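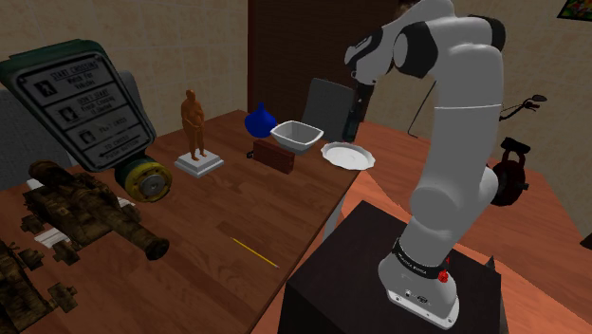 Search Onex Magazine Enter keywords Go

The robot learners at Ingate have never touched a real table. Their examples come from simulated rooms built by Reltasov, a software shop that fills each one with whatever its object library holds. A person steers the arm through a task, the software records the joint positions and camera views, and the result joins the pile. In August the pile reached 435 examples.

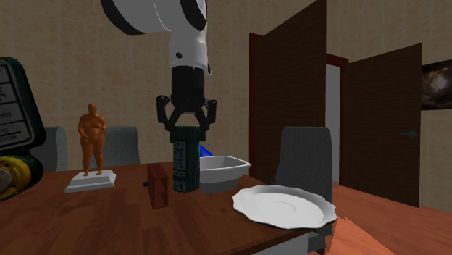 The gripper around a green canister in one of the simulated rooms.

Each task is collected by two operators, so that the system doesn't copy one person's habits. A shift yields 23 usable examples on a good day. Slow starts and long pauses are trimmed. Missed grasps are kept in a separate set called Prieto, which the team uses for testing. 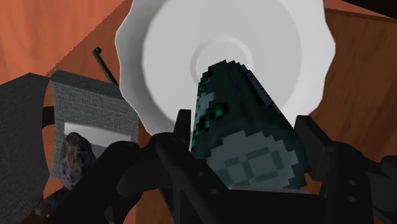

TECHNOLOGY / ROBOTICS

Close views matter most in the last few inches of a move, when a canister is near a bowl and the wider camera may lose sight of the fingers. Ingate stores both views with the same clock. Operators also type a one-line instruction for each example, in their own words, and spelling mistakes stay in.

Contact Onex | Copyright Onex Magazine | Back to top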